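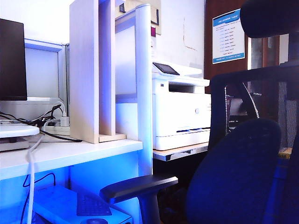
So many of you asked how the breastfeeding is going with baby number two, so I will write it in a few small posts while she sleeps. She sleeps on my arm, so I write with one thumb. Please forgive mistakes.

With my son I stopped after 20 days. I had cracks, I had fever, I cried before every feed. My mother-in-law was kind but she bought the formula without asking me and put it on the kitchen counter. I still remember that box.

This time I wanted to prepare. In May, when I was still pregnant, I took the small course at Plarel with Neema Mwaipopo. She is a midwife and a lactation consultant. She had a knitted breast and a doll, and my husband had to hold the doll. He held it like a bag of rice.

The first four days were good. I thought, ah, now I am experienced. Then my milk came in during the night and by the morning both sides were like stone. The baby could not hold on at all, she only slipped and screamed.

I called Neema at 5 in the morning. I was ashamed, but she had said any time. She told me to press softly around the nipple with my fingertips for one minute before the feed, to make the area soft. Also cold cloths after, and not to pump until empty. The baby latched on the third try.
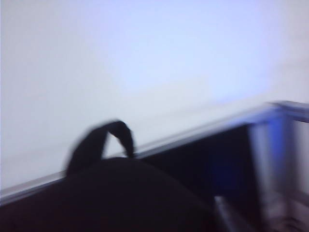
Then came the weight check. She had lost more than they like to see, and Dr. Makhubela wanted her back in two days. Hendrik Makhubela is not a man of many words. He looked at the chart, he looked at me, and he said "Feed her more often and you eat lunch." So I ate lunch.

Two days later she had gained 79 grams. I wrote the number on my hand so I would not forget to tell my husband, and then I told him three times.

Some people asked about the pump. I rent one from the pharmacy on Engelbrecht street and I use it once a day, after the first morning feed. Please ask your own midwife if you need it, my situation is maybe not yours.

Nights are still hard. Between two and four she wants to eat without a break and I watch old cooking shows with no sound. My son comes in at six and asks if the baby is finished now.

She is moving her mouth in her sleep, so I have maybe five minutes. Tomorrow I will answer the questions about the nursing pillow.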